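Lista: trabalho-e-automação
Assunto: Re: Dobragem na Skullanen, o que muda para o turno
De: Iulian Dinu
Data: 14 de janeiro

Respondo por baixo da mensagem original, cortei o que já estava resolvido.

> Colegas,
>
> A direção da Skullanen confirmou que a linha de dobragem vai receber o sistema da Koseo
> em julho. Até lá, parte do pessoal da mesa passa a trabalhar algumas horas com as pinças
> de mão, para gravar os movimentos que depois servem ao robô.
> Três perguntas para quem já passou por isto:
> 1. O tempo com as pinças conta para a produção ou é contado à parte?
> 2. O que aconteceu às pessoas da dobragem quando o sistema entrou?
> 3. Alguém conseguiu pôr alguma coisa por escrito antes do arranque?
>
> Agradeço respostas na lista e não em privado, para ficarem no arquivo.
> Stoica

Começo pela primeira. Na Flatidik, onde trabalho na lavandaria e acabamentos, o tempo com as pinças começou por contar para a produção, e isso correu mal. À mão, uma pessoa com prática fazia 300 peças por turno. Com as pinças ninguém chega perto disso, e nas primeiras semanas os mapas mostravam a mesa das gravações no fundo da tabela. Houve duas advertências por baixo rendimento, retiradas mais tarde. Agora as horas de gravação têm um código próprio na folha de ponto e são pagas pela média dos 3 meses anteriores. Peçam o código antes de começar. Depois é muito mais difícil corrigir os mapas.

Convém também saber que peças vão ser gravadas. As toalhas e os lençóis são simples. O que custa são as peças com elástico na cintura, porque o tecido franze, a abertura não fica direita e é preciso segurar uma ponta com uma pinça enquanto se procura com a outra onde pegar. No plano inicial todas valiam o mesmo tempo. Conseguimos que as peças com elástico passassem a contar a dobrar. 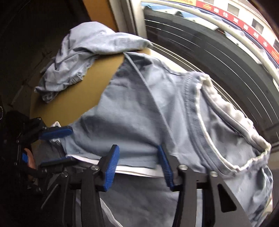
Iulian, mas contar a dobrar não resolve o problema dos pulsos, escreveu Stoica quando lhe mandei um primeiro rascunho disto. Tem razão, e devia ter começado por aí. O gesto de abrir e fechar a pinça é sempre o mesmo e cansa uma parte da mão que na dobragem normal quase não trabalha. Entre nós houve queixas logo na segunda semana. A medicina do trabalho recomendou um máximo de duas horas seguidas, com troca de tarefa a seguir, e a chefia aceitou. A recomendação existe em papel, posso enviar cópia a quem pedir.

Quanto à segunda pergunta, a resposta é menos limpa. Éramos 6 na mesa de dobragem. Quando o sistema arrancou, duas pessoas ficaram a alimentar a máquina e a resolver encravamentos, uma passou para o controlo de qualidade e outra para a expedição. As outras duas tinham contrato a termo, que não foi renovado. A empresa diz que não foi despedimento, e no papel não foi. Quem fez gravações durante meses e depois saiu tem outra opinião.

Para quem ficou, o trabalho é diferente. Anda-se mais, está-se menos tempo parado na mesma posição, e as costas agradecem. Em compensação, o ritmo é marcado pela máquina e as pausas têm de ser combinadas com o colega do outro lado. Antes conversava-se à mesa. Com duas pessoas em extremos opostos da linha isso acabou, e é uma das coisas de que mais se queixam, embora não apareça em relatório nenhum. A categoria profissional ficou igual, apesar de agora se exigir que saibam reiniciar o sistema e registar avarias. Esse ponto continua em aberto.

Terceira pergunta: sim, mas pouco. Temos uma ata assinada com o seguinte:

- código próprio para as horas de gravação, pagas pela média;
- limite de duas horas seguidas com as pinças;
- as gravações não podem ser usadas para avaliar o desempenho individual;
- prioridade nas vagas internas para quem trabalhava na dobragem.

Ficou de fora um valor pela participação nas gravações. Pedimos 2000 euros por pessoa, pagos no arranque, com o argumento de que o sistema aprende com a prática de quem lá está. A resposta foi que as gravações são tempo de trabalho como outro qualquer. Se na Skullanen ainda não começaram, estão em melhor posição do que nós estávamos para voltar a pedir.

Confirmem ainda se a imagem apanha caras ou só as mãos e a mesa, onde fica guardada e durante quanto tempo. Nós só fizemos esta pergunta a meio e tivemos de esperar semanas pela resposta.

Envio a ata em anexo na próxima mensagem, porque a lista recusou o ficheiro pelo tamanho.

Iulian Dinu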